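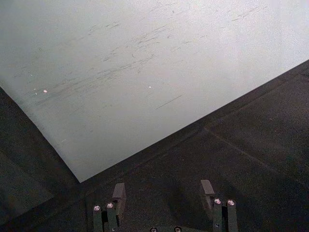
Every January the same kind of pitch lands in my inbox, and this year it came from Virkix. They want to sell small shops a gripper kit with a wrist camera and a subscription, and the promise is that it will handle flat stock "like a trained hand." I run a print finishing shop in Irnton. I have paid trained hands for a long time, so I read the brochure with a pencil.

My trouble starts with the word "handle." A parallel gripper has two fingers and they close toward each other. That's fine for a bottle or a block. A sheet lying flat on a mat gives those fingers very little to close on. Somebody has to lift an edge, or hang it over the side of the table, or put it in a rack first. Ask who that somebody is and the rep, a pleasant man called Heino Juška, starts talking about "cell preparation." In my shop cell preparation is called Zane Luik and she is on the payroll already. 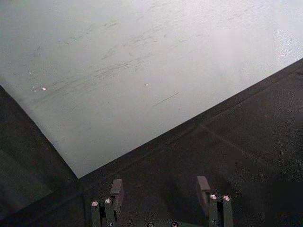 Then there is the matter of what counts as a good pick. The Virkix sheet says 80 picks an hour. It doesn't say what size the stock was, how heavy, or whether a customer would have accepted it afterward. Board that comes to us with rub marks goes in the scrap pile, and I'd like to know which pile theirs went in. I asked. I was sent the brochure again.

I'm not against the machines. Dace Vanags over at Toom put in a suction unit last July and she likes it. She also bought it outright, fixes it herself, and uses it for one job. The Virkix deal runs 60 months, and you lose the camera software if you stop paying, so after five years of checks you own two metal fingers and a bracket.

What would change my mind is pretty modest. Let me bring 25 sheets of my own board, scuffed ones and clean ones, and set them down the way they come off the cutter. No racks and no technician nudging corners between tries. Run it start to finish while I stand there, then let me look over both sides of every sheet under my own lamp.

Juška says a demo like that can be arranged at their Pultircombe office for a fee, credited against the first year. I've told him I'll come when the fee is gone.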